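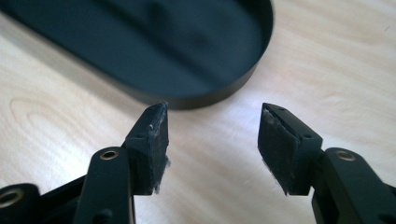

Crescencio Bermúdez asked, on reading the last report, why the leak survey was taking longer than the meter replacement when both had started in the same month and drew on the same budget line. The two tasks depend on different things. Meter replacement needs access to a basement and a signed slip. The leak survey needs low background flow, and in the Cortés district that is available only between one and four in the morning.

Progress report to the Drivis fund, second reporting period
Date: 2022-06-05

1. Meter replacement
The grant covers 563 service connections. At the close of the period 328 had the new meter installed, sealed and entered in the register. The remaining addresses fall into two groups: buildings where the shutoff valve has seized and must be replaced first, and buildings where the owner has not answered either letter. Valve work is charged to the contingency line. A third letter goes out with the next water bill.

Old meters are kept for bench testing. Units tested so far under-read at low flow, which agrees with the estimate in the application. The figures will be reported once the full set has been run - partial results would favor the older streets, where work began.

2. Leak survey
Acoustic loggers were placed on the Gruketti main and its branches. Of the planned 273 logger positions, all but 7 have been recorded for the required three nights. The open positions are under the resurfaced part of the road, where the valve boxes were paved over and have to be located and raised. The road department has agreed to do this at its own cost.
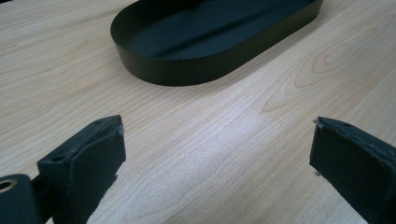 Two branches showed steady noise on every night and were dug up. One had a split coupling, now replaced. The other had a weeping joint on an abandoned stub, which was cut and capped. Night flow into the district has dropped since then, but the reading covers a short period and should not be taken as a final saving.

3. Data handling
Readings are loaded into Flustesik each morning. The import rejected records with a missing serial number, and these had to be typed in by hand until the format was corrected. There is no backlog at present.

4. Budget
Spending on meters is on plan. Excavation is over plan because of the second dig - the difference is covered by unspent traffic control money. No change to the total is requested.

5. Next period
Valve replacement continues street by street, starting at the pump house end. Bench testing will be finished and written up before December. The open logger positions will be recorded as soon as the boxes are raised, and the revised district water balance will be attached to the next report.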